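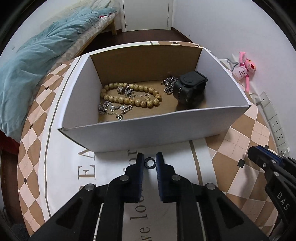 About Judska

Judska is a jewelry repair and restringing shop. We fix necklaces, bracelets, watch bands and rosaries, and we buy and sell a small amount of secondhand jewelry. Dörte Strobel opened the shop 28 years ago in the front room of her house. We moved to our present space two years later and have been at the same address ever since.

What we do

Most of our work is restringing. Beads and pearls are put on new silk or nylon thread, knotted between each bead if you want it, and finished with your old clasp or a new one. We also untangle chains, replace jump rings, solder broken links and resize rings. We do not set diamonds or repair watch movements. For those jobs we can give you the name of another shop.

Small repairs usually take 7 working days. Soldering can take longer in June, when we get a lot of wedding orders. Last year we finished 2,216 repairs.

Who works here

Dörte still does the pearl knotting and looks at every piece of older jewelry that comes in. Her son Timo runs the solder bench. Theda Baumgart has the front counter and writes the estimates, so she is the person you will probably speak to on the phone. Till Engelhardt joined us as an apprentice and now handles most of the bead work and all of the mail orders.

Bringing or mailing a piece

You can walk in with small repairs without an appointment. Please call first if you have an estate or a large collection to sort. Loose beads should be in a closed bag. If you mail your piece, put your name and phone number inside the package and insure it for its full value.

Estimates are free. We call you before we start any work, and if you decide against the repair you pay only for return shipping.

Pieces left for pickup are kept in our safe. Bring your claim ticket or a photo ID.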